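Unit 6. Stall mix and seating in multi-vendor dining halls

Reading before class: the Jovthorpe market hall packet, sections on leasing and waste.

A dining hall differs from a restaurant in that seating is pooled. No stall owns a table. The operator sets the seat count for the whole room and charges it back to the stalls through rent. At Jovthorpe the hall has 356 seats and 19 stalls. The lunch peak starts before noon, and a seat turns over in 44 minutes on average.

Two terms used this week:
Capture rate: share of people entering the hall who buy something.
Overlap: two stalls selling close substitutes at the same price.

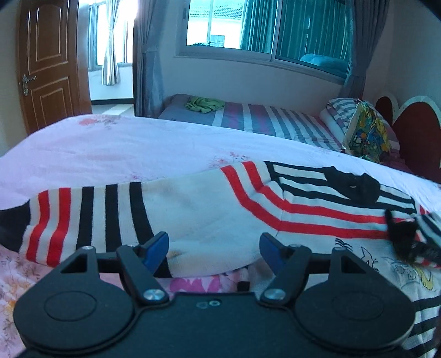 Fig. 6.1. Two-finger gripper, open, blue pads.

High overlap lowers sales per stall but can raise the capture rate of the room. In the Trurkis case, the operator let a second noodle stall open in July. The first stall lost sales. Total noodle sales rose, and the operator kept both leases. Note that rent was set as a percentage of sales, so the operator and the first stall did not share the same interest.

Dish return is a fixed cost to the room. The Drulik hall handled nearly 157 trays an hour at its one return point, and the line blocked the exit. A second point was added by the restrooms.

For next class: work out seats per stall for Jovthorpe and compare with Trurkis, table 2.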